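Why I've gone off investment agreements (mostly)

Every couple of months my town signs something. There's a table with a cloth on it, two flags, two pens, and somebody from the chamber saying the word "partnership" until it stops meaning anything. The latest one was in May, between our development office in Divbridge and its opposite number in Kolev, and I went along because I'd been promised lunch.

I want to like these things, I really do! I ran an export desk for a small company for 20 years and I know how much a friendly phone number in another country is worth. When a shipment is stuck and you don't speak the language, a person who picks up is worth more than any brochure. So if two trade offices want to swap phone numbers, great, let them.

What bugs me is the rest of it. The Kolev agreement runs to 2 pages and most of that is about visits. Their people come here, our people go there, everyone tours a factory. I asked what a business with, say, four employees was supposed to do with it, and I was told there would be a portal. There is always a portal. (The last one, Evham, was supposed to match local makers with overseas buyers. I signed up, filled in my profile, and got one message, from the portal, asking me to fill in my profile.)

Compare that with what Reshma Adams did. She runs Fusitz, which makes cabinet hardware and sells most of it to kitchen fitters, and she got her first foreign customer by paying for her own booth at a trade fair and standing in it until her feet gave out. No agreement, no flags. She told me the most useful thing the town ever did for her was answer a question about customs codes in the same afternoon she asked it. One guy, one email. She still has it.

That's the kind of help I'd pay for out of my taxes, and gladly. Give me two people in an office who know the forms. Let them get good at it, let them stay in the job for more than a year, and put their direct numbers on the website where a tired person can find them at nine at night. I'd guess it costs less than the travel budget, though I can't prove that – the travel budget isn't published, and I've asked.

And please, write down what happened afterward. If an agreement brings in buyers, tell us who they bought from. If 200 companies were "reached," I'd like to know what reached means. Did they get a call? A newsletter? I get a newsletter from my dentist and I wouldn't say I've entered the Kolev market with him.

Kitchen renderings, sink and cabinets

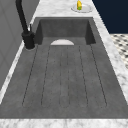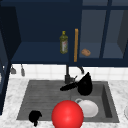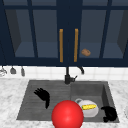 The argument I hear back is that these deals take time, and sure, some of them do. Trust between offices builds slowly and I've seen it pay off years later. But then say so at the signing. Tell us what you expect by next spring and what you expect much later, and come back and read it out loud to the same room. I'd show up for that one, even without the lunch.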